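# Merkell Rovers

**Merkell Rovers** is a soccer club from Merkell, and since this is a fan-run wiki and I'm the one writing the page, you're going to get it the way I'd tell it to you over a hot dog in the stands. The club plays in the Brutimier Valley League, wears green and white, and has been breaking my heart since I was in third grade.

## Name and colors

The "Rovers" part is older than the ground. The club had no field of its own for its first few seasons and played home games wherever a farmer would let them put up goals (one of those fields sloped so badly that winning the coin toss was worth a goal, according to my grandfather). The green came from the first set of shirts, which were bought secondhand from a bowling team. White shorts came later. The away kit is orange, and I will hear no complaints about it, I love it!

## Ground

Home games are at Curnell Park, on the east side of town behind the feed store. Capacity is 1145, with one covered stand along the west touchline and grass banks on the other sides. If you're visiting, get there early and take the bank behind the north goal – the sun is at your back for afternoon kickoffs and you're close enough to hear the keeper yelling at his defenders. Parking is on the street. The turnstiles open an hour before kickoff, and the one on the left sticks, so use the right one.

The record crowd for a league game was a full house against Kong Athletic, and a typical Sunday brings in 800. That's pretty good for our level! Brutimier Town has a much bigger place and a lot more empty seats in it.

## League history

Rovers have won the Valley League 3 times. The first title came on goal difference, on the last day, with the other result coming through on somebody's car radio in the parking lot. The second was much less dramatic, we had it wrapped up with four games left. The third was the strange one: the team lost its opening five games, changed to a back three, and then went unbeaten until spring.

There was one relegation, too, and I'd skip it if this wasn't supposed to be a proper article. The club sold both strikers over the winter, didn't score at all in February, and went down with 35 points, which would have been enough to stay up in most other seasons. They came straight back up the next year by way of the playoffs.

## Style of play

For as long as I've been watching, Merkell teams have played with wide midfielders who stay wide. Some coaches have tried to change this (there was a season of a very narrow diamond, and the crowd groaned every time the ball went backward) but it always drifts back. The field at Curnell Park is one of the widest in the league, so it makes sense to use all of it. Fullbacks are expected to overlap and get crosses in, and the center forward is nearly always the tallest guy on the roster.

Long throws are the other thing. Opponents hate them. I've seen a ball go from the touchline to the far post without anybody getting a head on it, and then bounce in off a defender's knee.

## Rivalries

The big one is Kong Athletic, from just across the river. The two clubs meet twice a season in the league and usually once more in preseason, and the preseason game is only a friendly on paper. The winner of the second league meeting keeps a dented copper kettle until the next year. At the moment it's in Kong. Moving on.

Games with Brutimier Town matter more to the older fans, who remember when both sides were fighting for the title every year. These days it's good-natured, and the Brutimier clubhouse does a very decent chili.

## Youth teams

The club runs youth sides from under-eights upward, and most of the first-team squad came through at least some of them. Training is on the back field, which has lights at one end only. The under-sixteens won the county cup recently and got a bigger write-up in the local paper than the first team did all fall.

## See also

- Brutimier Valley League
- Kong Athletic
- Curnell Park

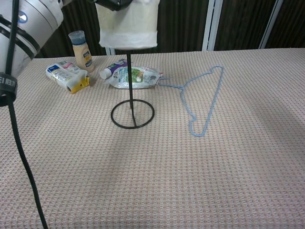
*A black gripper holding a white paper towel roll by the top.*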